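The reading area at Najjar Books is tidied 20 times on a busy day. Cups and magazines are cleared, the card is turned to face the armchairs, and display copies go back to where the next customer will find them. Staff have always fitted this work in between serving and shelving. Under a program the bookseller calls Prorness, part of it is to pass to a machine.

The system is being developed with Flikero, an automation firm. Staff carry out ordinary table work with a hand-held gripper, and the recordings are used to train a robotic arm. The store has contributed 1,645 recordings to date, with a target of 3,140 before any equipment is installed.

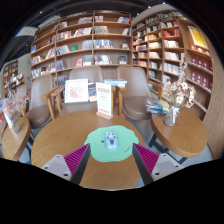
Ankica Perić, who manages the floor, was initially concerned about rostered hours. The company has since undertaken in writing that no position will be removed during the trial, and that time spent recording will be paid at the normal rate. Each employee records for no more than 50 minutes in a shift.

"My team wanted to know who would decide what a tidy table looks like," Ms Perić said. "We asked for that decision to stay with the people who work here, and it has." 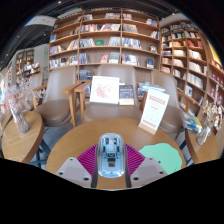 The agreement also covers what follows. Hours released by automation will be directed first to customer enquiries and school orders, two areas in which staff have long reported delays. Employees may decline to record without giving a reason.

Questions remain about training and job classifications. Stiritz, the consultancy engaged to review the program, will interview staff in March and provide its findings to employees and management at the same time.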